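Chapter 3
Keeping Hens Through the Warm Months

We use cookies to remember your place in the book. Accept | Manage settings

I got my first hens in March, which everybody told me was fine, and by the time the real heat showed up I had 18 birds and no clue what I was doing. I'd read plenty about frost and frozen water. Summer I figured would take care of itself (birds live outdoors, right?). Then my neighbor Elvia Tovar leaned over the fence one afternoon, looked at my flock standing there with their beaks open and their wings held out like little old ladies airing their armpits, and asked me how long they'd been doing that.

All day, I said. I thought they were happy!

They were panting. A hen can't sweat, so she dumps heat by breathing fast and by holding her wings off her body to let the air in underneath. A bit of that on a hot afternoon is normal. If a bird goes limp or won't get up, or her comb turns pale, she needs help right then, and we'll get to what kind of help later in the chapter.

Mostly I want to talk about shade, water and air, in that order, and then about mites, which I'd love to skip but can't. My coop sits on a slope outside Ketberg at 1,040 feet, so I get a breeze most evenings. Yours may be down in a hollow where the air just sits. Read with your own yard in mind and ignore me when I'm clearly talking about mine.

Water first gave me trouble because I had one drinker for the whole bunch, and the bossy hens camped beside it — the shy ones hung back and got by on whatever they could sneak. Now I put out 3, all in the shade and well apart, and I top them up with cool water after lunch.

Air is mostly a matter of cutting openings up high and covering them with hardware cloth. Chicken wire won't stop a raccoon. You don't need a fancy shop for this, just some hand tools and a free morning.

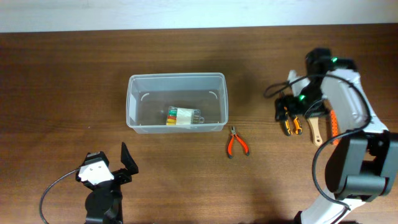
Fig. 3.1. Pliers and a small case of bits.

Natalia, Elvia's daughter, cut 10 vents with me that first summer, and we got better at it as we went. The early ones are crooked and they work fine. Put yours above the roosts so nobody sleeps in a draft, and fold the cut wire back on itself before you fasten it. I still have a scar on my thumb from the time I didn't bother.

We'll start with shade and where the sun lands on your run at two in the afternoon.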